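Comparison of Two Finger Designs for a Low-Cost Servo Gripper

Embla Nyberg and Amnuay Jitpraphai
Supervisor: Morven Menzies
Submitted Nov 28, 2025

Summary

Two sets of fingers were tested on the same servo-driven gripper, mounted on a small tabletop arm. The first set, called Sturnon in this report, has flat contact faces. The second, called Kuro, has a narrow tapered finger closing against a wider bracket. Each set was used for 72 pick-and-place trials, giving 144 in total. Sturnon completed 51 trials and Kuro completed 63. Most of the difference came from rounded objects. The wrist camera view and the routing of the servo cable also affected the work and are discussed in section 5.

1. Background

The arm was left to us by last year's group, whose report covers the joints and the controller. Their gripper could hold a block but dropped most things with a curved surface. Their closing remarks suggested softer pads. We decided to look at the shape of the fingers first and to leave the pad material unchanged, so that only one thing differed between the two sets.

The questions were:

Does a narrow finger against a wider bracket hold rounded objects better than two flat fingers?
Does the change make flat-sided objects harder to pick up?
Can the wrist camera see the contact point with both sets?

2. Equipment

The gripper is driven by one hobby servo through a pair of gears. The gripper body was kept for both finger sets. Changing from one set to the other takes four screws and a new zero position for the servo.

Both sets were printed in black plastic on the department printer. The first Kuro bracket split along a layer line while being screwed on and was printed again with the part turned on its side. No further parts broke.

The arm was controlled from a laptop running Ondeo, the control program written by Borghild Bråten for the robotics course. Ondeo sends a target position for each joint and for the gripper and records the commanded and measured values in a text file. We added a setting for closing speed. The camera is fixed at the wrist and looks past the fingers to the table.

The arm stood at the edge of a pale wooden table. A lime-green rectangle on the table marked the target area.

3. Method

Three kinds of object were used: a rectangular block, a cylinder and a rounded object. Each was placed at one of three start positions. For every combination of object and start position, eight trials were run with each finger set. That gives 72 trials per set.

In each trial the arm was driven by hand from the laptop to a point over the object, lowered, closed, raised by 200 mm, moved over to the target area and opened. A trial was counted as complete if the object stayed in the gripper until the command to open and came to rest touching the target. Anything else was counted as failed, and the stage of failure was written down as grasp, lift, travel or release.

The two of us took turns as operator, changing after every nine trials. The operator could look at the arm directly and at the camera view. One attempt at closing was allowed. The order of the objects was drawn beforehand from a shuffled list, and the same list was used for both sets.

The closing speed was held constant. The servo was allowed to rest between blocks after it was found during setup that its holding position drifted when it was worked without a pause.

4. Results

Completed trials out of 24 for each object:

Block: Sturnon 22, Kuro 21
Cylinder: Sturnon 18, Kuro 22
Rounded object: Sturnon 11, Kuro 20
Total out of 72: Sturnon 51, Kuro 63

Failed trials by stage:

Grasp: Sturnon 12, Kuro 4
Lift: Sturnon 6, Kuro 2
Travel: Sturnon 2, Kuro 1
Release: Sturnon 1, Kuro 2

The flat fingers failed mostly at the grasp. The object was pushed forwards out of the gap as the faces came together. With Kuro this happened less often. The bracket reaches further forwards than the finger and in most trials it stopped the object from rolling away.

The block gave nearly the same result with both sets. Two of the three Kuro failures with the block were caused by the block turning about the narrow finger, so that one corner caught the table on lowering.

5. Discussion

The results support the use of unequal fingers for rounded objects. They do not show that Kuro is worse for blocks, as a difference of one trial in 24 is too small to mean anything. The turning of the block was seen only with Kuro, however, and would probably matter more with longer objects.

Camera view. With Kuro, the bracket and the body of the gripper take up a large part of the lower right of the view. The gap between finger and bracket stays visible, but an object on the left can be partly outside the picture while the gripper is still approaching. Both operators relied on looking at the arm directly for the last part of the movement. Fitting the camera further back would help. Ylva Brekke tried a longer mount in the Bogdan project and reported more shaking in the picture, so a stiffer part would be needed.

Cable. The servo cable leaves the body in an arc beside the finger. During setup it was pinched once when the wrist was turned fully, and the wrist range was then limited in Ondeo for all trials. A clip on the underside of the body was drawn but not printed.

Operator effect. We did not separate the results by operator. Both of us became quicker during the work, and Sturnon was tested first, so part of the improvement may be due to practice. Alternating the sets would have removed this, at the cost of many more finger changes. This is the main weakness of the test.

6. Further work

The comparison should be repeated with the order of the finger sets reversed. The finger tip could also be made slightly wider to reduce turning, and the servo current should be recorded, which the present controller board cannot do. The part files and the trial log are stored in the course folder with the Ondeo settings.
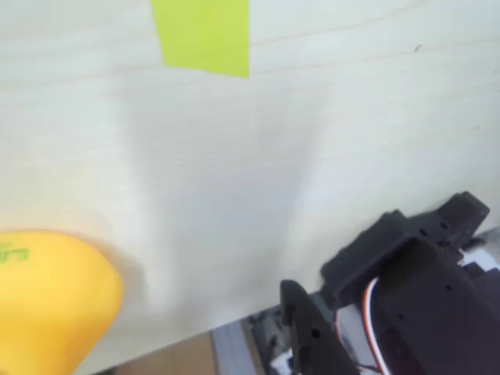 Figure 1. Kuro finger and bracket, with the servo cable beside the finger and the green target marker on the table.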